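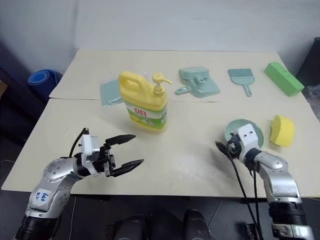 3.2 What people keep out, and where

I came into this part of the study thinking I'd be writing about cupboards. The plan was to visit homes in Flultdale, ask people to show me where their cleaning things lived, and draw up a nice tidy map of storage. That plan lasted through maybe two visits. People would open the cupboard under the sink for me, politely, and then we'd both look at a row of stuff that hadn't moved since the spring, and then they'd walk me back to the table or the counter and point at the four or five things they really use. So the cupboards got one paragraph (see 3.1) and the open surfaces got the rest of my September.

I ended up with 13 households, and in each one I asked for what I started calling the working set: the cleaning things that are out, or that get put out first when a job starts. I didn't tell people what should be in it. Ismael Dantas, who did the second round of visits with me, wanted a checklist, and we argued about that a fair bit (he was right that it would have made the coding easier!). I held out for no list. I wanted to see whether a dustpan would turn up next to a dish sponge without me having prompted it, and it did, more often than either of us guessed.

That matters for the argument of this paper because the older way of sorting cleaning goods, the one our own department's coding sheet still follows, splits them by surface. Dish things go in one column, floor and table things in another. But if you look at how a working set sits on a table, the columns run together. Figure 3 is typical of the mixed kind: a pump jug of dish soap in the middle, a folded cloth just behind it, and then the dustpan, the hand brush, the sponges and a bowl on the other side.
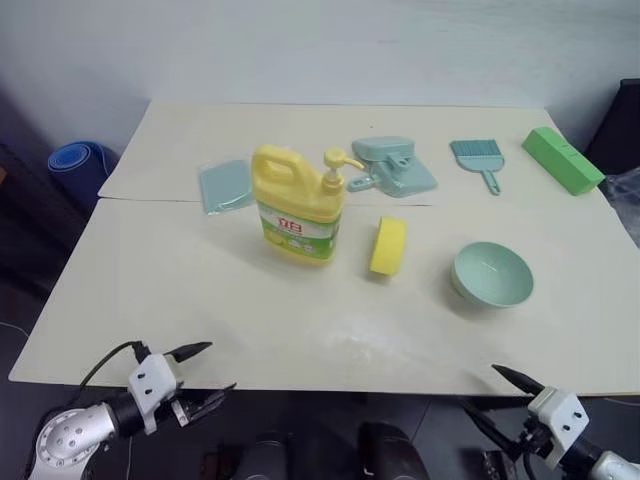
Figure 3. A mixed working set. Dish soap, cloth, sponges and bowl share one surface with a dustpan and hand brush.

Adalberto Paiva objected, when I read him a draft of this section, that a mixed set might only mean a small kitchen, and that with one table you put everything on the one table. I took that seriously and went back through the notes. Space does play a part. Of the 13 households, 9 had mixed sets, and several of those were tight on room. But the ones with plenty of counter didn't sort by surface either. They sorted by when in the job a thing gets picked up, so the dry tools (brush, pan) came out together because crumbs go first, and the soap and sponge came after.

I should say something about the soap, as it took up more of the interviews than I'd planned for. People have feelings about big bottles! The large pump kind came up again and again as the thing everything else gets arranged around, partly for the dull reason that it's heavy and you don't want to shift it. Telma Sepúlveda told me she puts hers down first and then "everybody else finds a seat." I've borrowed that idea for the coding and call it the anchor. In seven households there was one clear anchor and it was dish soap every time. The others had either no anchor I could pin down or two things competing for the spot, and I've left those uncoded instead of forcing them.

Sponges were harder. Most homes kept more than one, and I kept wanting a rule for which did what. Some people had a strict one by shape or color, and some cheerfully admitted they grab whichever is closer. Hanne Mustonen's rule was that a sponge starts on dishes, moves to the table, and finishes its life on the stove, so its job depends on its age. I like that a lot, and it breaks our coding sheet completely, because the same object changes column without anyone buying anything.

Two limits before I move on to bowls. I only visited in the daytime, so I saw sets that people had ready for me or hadn't yet put away from the morning. And I asked about small tools only. Mops, buckets and anything with a plug were left for the Willell comparison in section 4, where the storage question comes back with a bit more force.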